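Rullis at Home: Frequently Asked Questions

What is Rullis?
A kitchen simulator for people building a robot arm in a spare room or a shared shop. You try the job on screen first, where a dented microwave costs nothing.

Do I need an arm already?
No. Plenty of users are still waiting on motors. Some have been waiting long enough to get good at the simulator.

What should I try first?
Picking up a drink can. Come in low and slow, close the gripper, and resist the urge to celebrate until the can has gone somewhere useful. 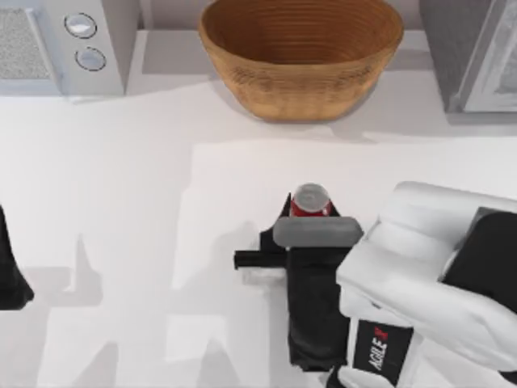
One reader from the Grusutix shop objects that cans are too easy, and that anyone who thinks they have grasping figured out should try a half-full bag of flour. Fair enough. Flour is on the list, below sleep.

How long does training take?
Around 17 hours on an old desktop for the can task. Close the browser tabs.

Will it work the same on my real arm?
It will not. Set aside an evening for calibration and use an empty can.

What does it cost?
The software is free. Landex sells a parts kit for $440, screws included, minus the four you will drop.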